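# Suturing Practice Group -- minutes, Sunday session 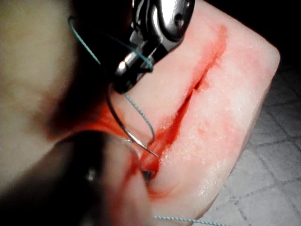 Present: Lộc Lương (chair), Châu Vũ, Uyên Hứa, Lâm La (minutes). Apologies: Lộc Tôn, who is on nights and sent a list of complaints in his place. Where these minutes say "Lộc" they mean the chair. Lộc Tôn gets his surname.

The meeting opened at 3 in the upstairs room at Sturley, the downstairs one having been given to the choir.

**1. Last meeting's minutes**

Agreed, with one correction. Uyên did not say the foam blocks were "fine". She said they were "fine for upholstery".

**2. Practice pads**

Most of the afternoon went on this. Châu would like us to stay with the Saltix pads, which take a stitch well and don't tear at the first firm pull. Lộc thinks they are too kind to beginners. On the long diagonal cut the edges already sit close together for most of its length, and people come away believing that wounds do half the job themselves. The middle and the lower part, where it opens a little, are the bits worth practising on, and those are the bits everyone leaves until the tea arrives.

Uyên asked for a second cut on each pad, shorter and gaping properly. Châu pointed out that a pad only has so much room and that we have only so much money. Left with Châu to find out whether Doãn will sell us seconds.

**3. The red stuff**

Lộc Tôn's list, item one: there is too much of it. He writes that he "could not see the edge for the gore" and has ruined a shirt. Uyên's view is that real edges are seldom presented on a clean plate. She does accept that it gathers in the lower half of the cut and smears over the pink on either side, and that a first-timer then has trouble telling wound from spillage.

Agreed: clean pads for the first hour, red for the second. Lâm to buy aprons. Lộc Tôn to buy his own shirt.

**4. Needles and thread**

We stay with curved needles. Lộc went over his usual point, at his usual length: follow the curve, go in square to the skin, and stop trying to shove the thing through in a straight line like a knitting needle. Lâm felt looked at.

The blue-green thread is liked by everyone, as it shows up against both the pink and the red. The black is to be used up on knot-tying boards. There was a short argument over how long to leave the tails, which was the same argument as last time and can be read there.

Needles go in the sharps tub. The sharps tub is the yellow one. The biscuit tin is the biscuit tin. Châu asked for this to be minuted in full.

**5. Money**

The kitty stands at 1053. The new order through Postus would take 90 of that, delivery included. Approved, Lộc Lương grumbling about the delivery. Uyên mentioned a bench-top training set she had seen priced at 4000. There was a respectful silence and we moved on.

**6. Any other business**

Lộc Tôn's list, items two to nine: the chairs. Noted.

The lamp over the end table buzzes when it's turned to full. Uyên will bring a screwdriver, and Châu will bring a different lamp.

**Actions**

- Châu: ask Doãn about seconds; lamp
- Lâm: aprons, Postus order, label for the biscuit tin
- Uyên: draw up the shorter cut and send it round
- Lộc Lương: bring back the good scissors

Next meeting same room, unless the choir disbands.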